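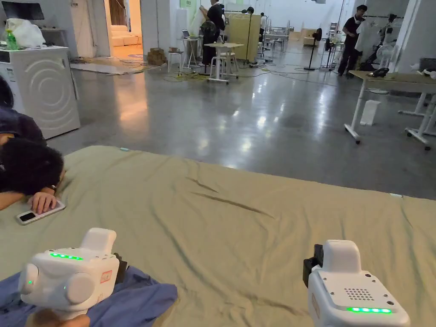 Hand-held grippers on the cloth-covered table, with other work areas behind.

Jullow Hand-Held Demonstrations: Frequently Asked Questions

What does the study measure?
Whether a folding policy can be trained from hand-held gripper recordings alone, with no robot in the loop during collection. The task is folding a single piece of cloth on a tabletop.

How large is the dataset?
3762 demonstrations after filtering. Recordings with lost tracking for more than 3 seconds were dropped.

Why is the room not cleared before recording?
Policies trained on the earlier bare-room set from Girnudville failed more often when tested elsewhere. Background variation is left in on purpose. Furniture is moved only if it blocks the operator.

What was the main result?
Adding the furnished-room recordings raised fold success by 17 percentage points on cloths not used in training. Gains leveled off after around 500 demonstrations per cloth type.

Does it work for two-layer garments?
Not reliably. The second layer slips during the first grasp. See the Başaran notes for failure cases.

Can the grippers be used left- or right-handed?
They are assigned to a side at calibration. Swapping them requires a new calibration.

Who maintains the data?
Margus Ots handles access requests. Questions about calibration go to Ojārs Kuusk.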